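Budgeting for a home robot helper: seven things to sort out before you spend

I get so excited about this stuff that I once had a shopping cart worth $3,181 open before I had measured a single doorway! So take these tips from somebody who has done it the expensive way round. A small arm or a hand-held gripper kit can be a wonderful thing to have in the house, and a bit of planning makes the money go a lot further.

1. Pick the chore first
Write down one job you'd love to hand over. Toys back in the box, spoons out of the dish rack, socks into a drawer. One job! Every time I looked at a catalog without a job in mind I ended up wanting the biggest model on the page.

2. Measure your stuff
Grab a ruler and measure the widest and the narrowest thing the gripper will have to hold. The Pravo starter gripper opens to 3 inches, fine for blocks and play food and hopeless for a cereal box. The Trondent opens wider but it's heavier on the wrist, and you do feel that by the end of an evening.

3. Budget for fingertips
Pads are like vacuum bags - you will buy more of them. A set for mine is $19 and I put two sets a year in the budget. Soft, textured ones are my favorite for smooth plastic.

4. Try it at floor level with real clutter
Borrow or rent before you buy if you possibly can. Spread out a mat with a grid on it, put an open box in the middle and use the odd shapes you already own. Toy vegetables are brilliant for this, and so is a bunch of toy grapes, with all those bumps to get hold of.
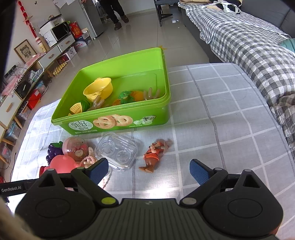 5. Plan the parking spot
Chargers, cables and spare parts need a home, and it's usually a shelf that already has something on it. I gave mine one deep drawer. Leave room for the plug too (I didn't, and had to move everything forward).

6. Ask about repairs before you pay
Sepúlveda, the parts shop I use, will quote a replacement finger over the phone. Flultier wanted the whole unit mailed in, and that took over three weeks. Get the shipping cost in writing and add it to your total.

7. Hold some money back
Keep a little for the things you only find out you need in the first month. For me it was a longer cable, a second mat and a decent box with a low side. I'm saving up for a wider gripper in April and I can't wait!

Last updated: January 12, 2020

Related tips
Taming the cable drawer
Cleaning rubber pads without ruining them
Robot vacuums and shag rugs
Toy storage that kids will use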